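Lighting a garden path so you can use it after dark

A single bright lamp is how most of us start, and for many gardens it stays that way for years. A few changes to the height, the aim and the bulb make a path much easier to walk at night.

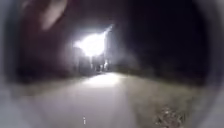 A paved path at night with one strong light at the far end.

Start by walking it

Before you buy anything, go out late in the evening with the house lights off and walk the path in both directions. Wait a few minutes for your eyes to settle. Note where you slow down or put a hand out. It will usually be at a step, a bend, or where the paving meets grass. Mark those spots with a stick or an upturned flowerpot so that you can find them again in daylight.

Walking towards a bright lamp is harder than walking away from it. Your eyes adjust to the lamp, and the ground at your feet looks darker than it is. If you only have trouble in one direction, glare is the likely cause and a stronger bulb will make it worse.

Cutting the glare

Tilt the head of the lamp down until you can't see the bulb itself from the other end of the path. On most wall and post fittings this means slackening one screw on the bracket. Switch off at the mains first and let the fitting cool.

If the head won't tilt, fit a shade or hood. Volluveck make a clip-on one in black metal that suits most round floodlights. Check the instructions for your own lamp before covering any part of it, as some need air around them.

Then look at the bulb. Outdoor lamps are often far brighter than a path requires. Try a warm white one of lower output for a week before deciding.

Adding low lights

Low lights show up the edges of the paving, which a high lamp does poorly. Put them on one side only and keep them below knee height. On my own path they are about 4 paces apart, closer at the bend. Set them back a hand's width from the edge so the mower and the wheelbarrow can get past.

Solar ones are fine as markers in June but fade early in winter, and they do little under trees. For a path you use every evening, a low-voltage set with a transformer is better. Tiziana Guerra has had a Ciltum set running by her side gate for five years and has replaced three of the spikes, all broken by footballs.

Anything wired to the mains outdoors should be done by a qualified electrician.

Keeping the edge clear

Grass creeps over paving slowly and hides the line you are trying to follow. Cut it back with a half-moon edger in spring and again in early autumn. Brush off moss and wet leaves while you are there. Pale slabs show up far better at night when they're clean, and a stiff broom with warm soapy water is enough for most of them.

Wipe the lamp glass at the same time. Spider webs and dust scatter the light, and webs will also set off a motion sensor.

Timers and sensors

Set a sensor to stay on long enough to walk the full length at a slow pace with shopping. Point it at the path, away from the road and from next door's bedroom windows. A plug-in timer does the job for low-voltage sets. Remember to change it when the clocks go back.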